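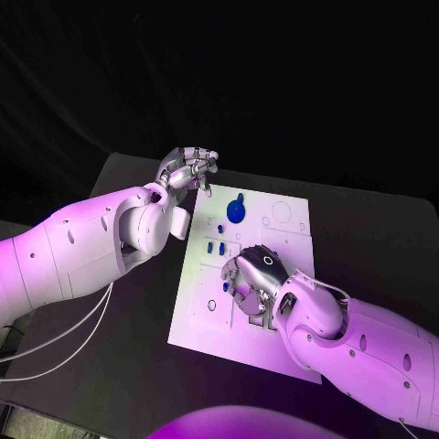 *The board flat on a dark tabletop.*

## Setting up your Lulten board

Hi, Horacio Figueroa here! I've set this board up more times than I can count, so let me walk you through it the way I do it at home (coffee first, always).

1. Clear a good patch of table and lay the board down flat, cut-outs facing up.
2. Give it a little push at each corner. If it rocks, turn it around and try again.
3. Drop the blue pegs in one at a time. They should slide in with finger pressure, so please don't reach for a hammer!
4. Run your hand over the raised panels and press down any that feel springy.

**Note:** I like a plain dark cloth behind the table. White on black is so much easier on my eyes, especially in the evening. 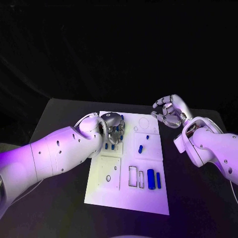

*White board with blue pegs, dark backdrop behind.*

5. Save the loose pieces for last, and hold each one just over the board while you find its spot.

**Caution:** Pegs are small. Keep them away from kids under 3 and from curious dogs.

Missing a peg? Write to Agbeko spares and ask for part 245. Mine came in a padded envelope, with a spare thrown in.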